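Unit 3: Household Hazardous Waste and the Recycling Stream

These notes go with the second lecture. Read them before the June site visit to the Kitilby transfer station.

We use cookies to remember your settings on this site. Accept | Manage preferences

1. Why contamination matters

A bale of mixed paper is sold on its grade. One leaking paint can or a bag of used batteries can drop the grade or get the load refused. At Kitilby the limit for a paper load is 3 percent foreign material by weight. Loads over the limit go to the landfill at Sumau, and the town pays for both trips. 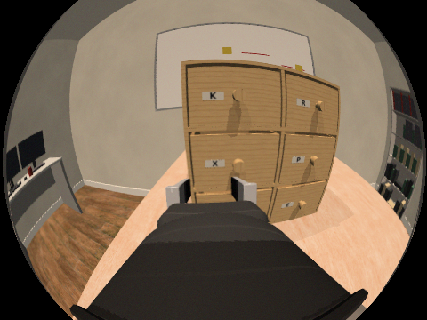 Sorting at the source is cheaper than sorting at the plant, and most of it comes down to where people put things at home. Households that keep batteries, bulbs and cleaning products apart from the start send far less of it to the curb. A labeled place for each kind helps, and the label can be very short. Small white labels with a single letter, like the K, R and X on the wooden drawers, are enough if everyone in the home knows what they stand for. Loose items in a shared bin are the ones that end up in the truck.

2. The Pumesari collection trial

Pumesari ran a doorstep pickup for hazardous items over 14 weeks. It covered 200 homes, and 29 dropped out before the end. The main complaint was storage – people did not want solvents in the kitchen and had no garage. Participation was highest on streets where the pickup matched the regular trash day.

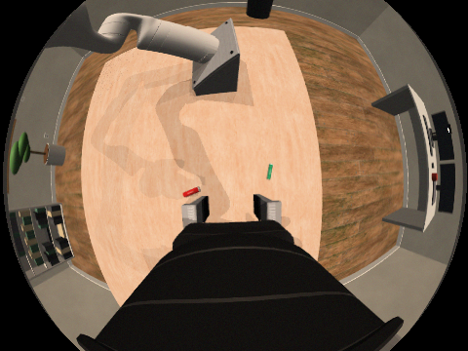
Fig. 2. Light wooden tabletop with visible grain.

The trial accepted batteries, fluorescent tubes, paint, motor oil and garden chemicals. It did not accept medicines or gas cylinders. Those still go to the counter at the Samir depot.

3. Who pays

Three models are in use: a flat fee on the property tax bill, a charge per visit, and a levy paid by the producer.

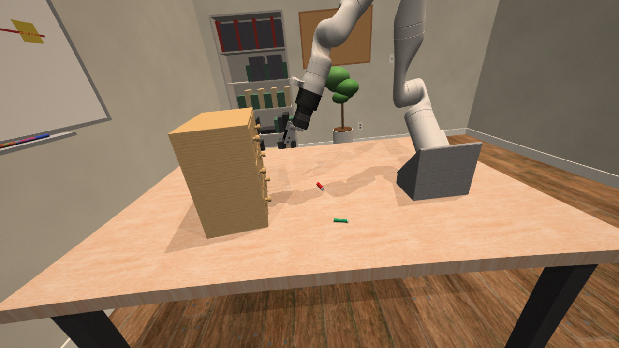
The charge per visit is the easiest to run and the worst at getting material in. People put off the trip, and some of what they are holding goes out with the trash. The producer levy works better for paint and batteries than for mixed chemicals – old containers often have no readable maker's name.

For next class: read section 4 and bring one local fee schedule. Short answers are due 26th August.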